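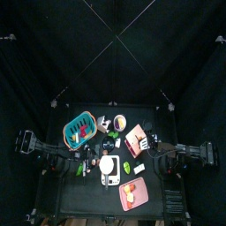

Section 4: Setting up your Rinano applicant account

Welcome, and well done for getting this far! Once your account is open you can apply to Skellano College, ask for your school records to be sent over, and keep an eye on how things are going, all from the same page.

1. Go to the Rinano sign-in page and choose New Applicant. If you took evening classes through Cimutero, please still choose New Applicant (your old class login won't carry over, I'm afraid).

2. Type your name just as it appears on your school records, middle names and all.

3. Pick your starting term. April starters should tick the Spring Entry box as well.

4. Under Records, add each school you have attended, even if you were only there for a few weeks.

5. Write your personal statement in the box provided. You have 570 words to play with, and the page saves as you type.

6. Press Review, read everything through slowly, and then press Send.

Note: you can stop after any step and come back another day. Your answers will be waiting under My Drafts.

Caution: once you press Send, your choice of course is locked. To change it, fill in Form 86 and return it to the admissions office.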